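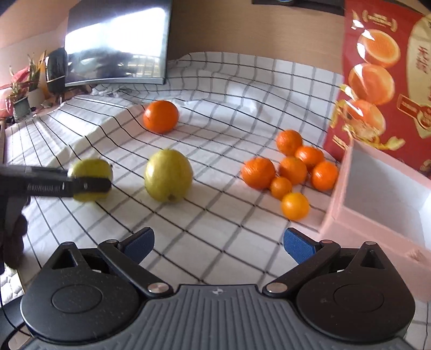 ## Fruit table, session notes, June 24, 2023

Right, writing this up while I still remember which run was which. Man-sik and I had the hand-held grippers for the whole afternoon (bliss, no queue!) and we went through pears first, then oranges, then everything muddled together, which was my idea and possibly not my best one.

Quick recap for anyone joining the project late: the Suluswood arm learns from what we do by hand, so every pick we record has to be one we'd be happy for it to copy. Slow approach, jaws properly open, no poking the fruit about until it behaves. I am still a poker. Eun-ji went through my runs from last week and left a very polite note about it.

### Pears

Much nicer than I expected. The yellow-green ones sit well between the jaws if you come in level from the side and take them round the fat part. We tried going from above as well and I kept catching the narrow bit, then the whole thing swings. So: side approach for pears, please, and hold just clear of the cloth for a slow count before moving off. Man-sik has a much steadier wrist than me and his holds look lovely on playback.

One pear ended up stem end down on the table and we left it like that on purpose. The Kong tracker had only ever been given pears the other way up, and it lost this one twice before it settled. Want to put more upside-down ones in the next batch.

### Oranges

The big one by itself at the back is easy, anybody can get it. The bunch on the right is where it all gets fiddly! They're touching, they're different sizes, and the jaws need room on both sides, so you can't just go for the middle. What worked best was starting with the paler one at the front and working inwards, but then the others roll into the gap and you've got a new puzzle every time. I rather enjoyed it. Man-sik did not.

Also the red box and the foam box are quite close to the right-hand ones, and I clonked the foam rim with a finger on at least two runs. I've marked those as bad in the log, don't use them. I'd keep both boxes where they are though, as the arm will have to cope with clutter at the Seltia open day anyway.

### The cloth

Long argument about the cloth. Eun-ji likes the black grid because she can see straight away if the camera view has gone squiffy. Fine, but it has humps and folds all over it now, so the lines bend whichever way you look, and the depth estimate does odd things on the slope going up to the left. My vote is to keep the lumps for half the runs and iron the thing flat for the rest, then compare. Man-sik says nobody is bringing an iron into the lab. We'll see.

### Numbers

- 117 runs recorded today, before throwing out the duds
- 929 in the shared folder altogether, going back to March
- Muder still refuses to open run 411, it just hangs. Haven't deleted it, would like to know why

### To do

- [ ] Eun-ji: check whether the blue pads need swapping, they felt slippy on the orange peel towards the end
- [ ] Me: re-label the side and top approaches, I mixed up the tags on a few early ones
- [ ] Man-sik: send the Kong people the upside-down pear clips
- [ ] Someone with a quieter touch than mine: redo the crowded oranges, paler one first
- [ ] Ask about borrowing a bigger table

Grippers are back on charge, right one was down to its last bar. The fruit needs replacing before the next session, and please can we get a few lemons this time.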